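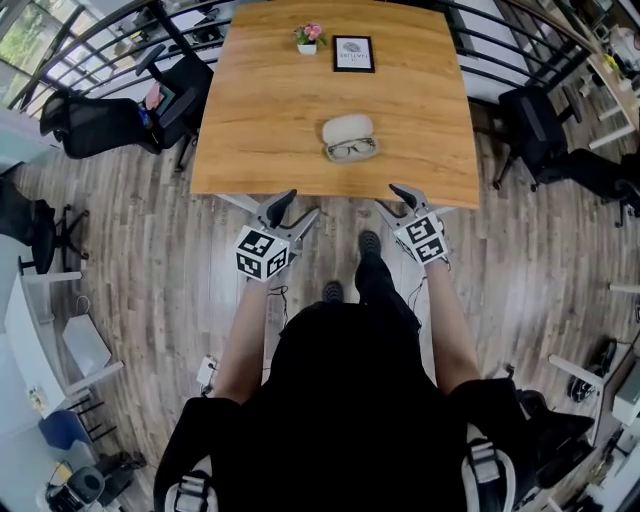

Session 2: Reading The Herwood Lantern

Welcome back, everyone! For this session please have read up to page 54 of Lucimara Andrade's The Herwood Lantern — it's a quick read, and I suspect most of you will have galloped on to the end anyway (no harm done, just don't spoil it for the others).

We'll begin with the Marchetti twins and their first night in Wetwood. Notice how little the grown-ups say in that chapter, and how much the children guess from it. Mark one passage where you think a child of nine would stop and ask a question.

Then have a look at the map scene on page 102. Who is telling us about it, and do we trust them?

For next time: one page, by hand if you like, on why Sorilau keeps the key.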